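# Six weeks with the Clenlow teleop sleeves

I put off writing this until I had done a decent amount of work in the things, partly out of fairness and partly because my first week was mostly me learning how to stop waving my elbows around. The Clenlow set from Sternumex is a pair of ribbed knit covers for a two-armed robot, plus the hand controllers and the software that records what you do. You steer, the robot follows, and each run gets saved as a demonstration it can learn from later. I paid 988 for the lot, shipped to Stunham, and I have now recorded 600 demonstrations with it, nearly all of them to do with tidying a living room. Pillows, throws, blankets, that kind of thing.

Let me start with what I love, which is the feel of the controllers! There's a light push back through the grip when a finger meets something, and with soft goods you need every bit of help you can get. A pillow gives and gives and then suddenly you've shoved it into the back of the couch (ask me how I know). With these I can bring a hand down beside one and lean the other on the seat without guessing too wildly. 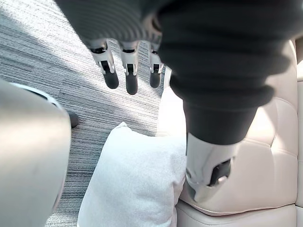 *Pillow work on the cream leather sofa, wrist camera view.*

The covers themselves are nicer than I expected. They're dark gray, they move well, and they bunch into folds at the arm without fighting you. My friend Lizeth Grajales, who has taught robots by hand for far longer than I have, was worried they would snag on the finger joints. I've had no snags so far, although I do tug them straight before every session, and I'd suggest you do the same. Pull from the elbow end, gently.

Now for the grumbles. The wrist camera focuses too far out for my taste. Once you're right up against fabric, everything goes to fuzz, and fabric is all I do! I've learned to steer by color and edges when I'm in close, and to check the head view before I commit to a grasp. It's workable, but a beginner is going to find it maddening, and I wish the manual had given it more than a sentence.

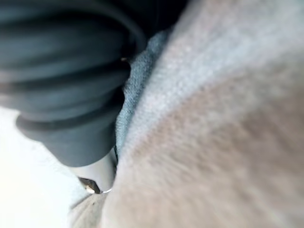
*Close in among the fabrics, with very little in focus.*

The other sore spot is the software, called Hứa, which wants you to name every run before it will let you start the next one. Lovely idea for the first ten. By the end of a long afternoon my names were a disgrace. An update in April is meant to bring automatic naming, and I'll be first in line for it.

Would I buy it again? Yes, I would, and I'd get the spare covers at the same time so one pair can be in the wash. If you mainly do hard objects like cups and blocks, a cheaper set will serve you just as well.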